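Statwood Automation Project
Progress report to the Alipour Fund
December 11, 2023

Prepared by Pacita Dizon

1. Demonstration for partners

The main event of this period was the demonstration of the simulated work cell. Visitors watched the ceiling-mounted arm in the virtual room on the large screen, then moved to the desks to try the controls themselves.
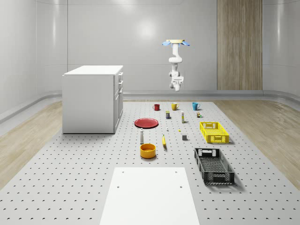
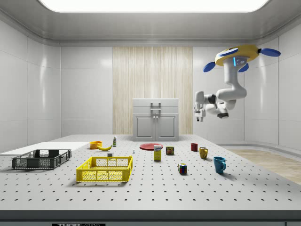 Simulated cell with the ceiling-mounted arm and the household object set, two views.

We had planned for 70 visitors and registered 103. Amado Lacson ran the main session and Benjie Lagman handled the desks. Each group had 30 minutes, which was too short for the later groups, and a few people left without a turn at the controls.

Most questions were about the mugs and the two crates. Visitors from Detero wanted to know how the grasp planner treats handles, and whether the crates can be swapped for their own bins. Noel Navarro has sent them the file format — they will supply models of two bins.

2. Work on the simulation

The object set is now fixed for the rest of the grant. Contact settings for the small items still need work, and the banana model has been replaced once already. Kári Zoëga is rewriting the reset routine so that a run can be restarted without reloading the room.

3. Budget and next steps

Spending is on plan except for computing time, where we are over 18 percent above the estimate. We ask to move the difference from the travel line.

A second demonstration is set for February at Tondden, with smaller groups and longer slots. The visitor comment forms will be sent separately.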